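**Grip force drops out mid-hold, two-finger tool, firmware 7**

**hegarty_bench** – Friday

Handheld two-finger gripper, ribbed blue pads, Stadell force board. During a hold on thin tableware the force reading falls to zero for around 900 ms, then recovers. No error code. The log has 1,607 holds since January, and the dropout shows up only on rims. Bowls held by the wall are fine. Worst item is the yellow shell plate, held upright by the lower rim.

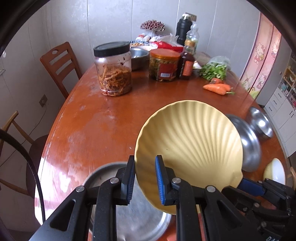 **Replies (oldest first)**

**nillance_user2**

Pad slip. A scalloped plate tilted on its rim loads the lower edge of the pads and the sensor sees almost none of it. Move the contact point up and retest.

**zutunari**

Disagree. Slip gives a ramp down. A clean zero with a clean recovery is electrical. Check the connector at the linkage end, then the cable strain relief.

**nillance_user2**

Then why only on rims?

**zutunari**

Narrow opening, linkage near end of travel, harness pulled tight. Same geometry every time.

**hegarty_bench**

Reseated the connector and ran the shell plate again. Two dropouts, both shorter. Opening the fingers slightly with nothing in them does not reproduce it. Closing them fully does.

**zutunari**

That fits the harness. Add slack before you touch the pads.

**nillance_user2**

Fine, but I would still not hold a plate over a steel pot until the zero reading triggers a stop. Right now it reads zero and carries on.

**hegarty_bench**

Agreed on the stop. Threshold goes in tonight, harness on Friday.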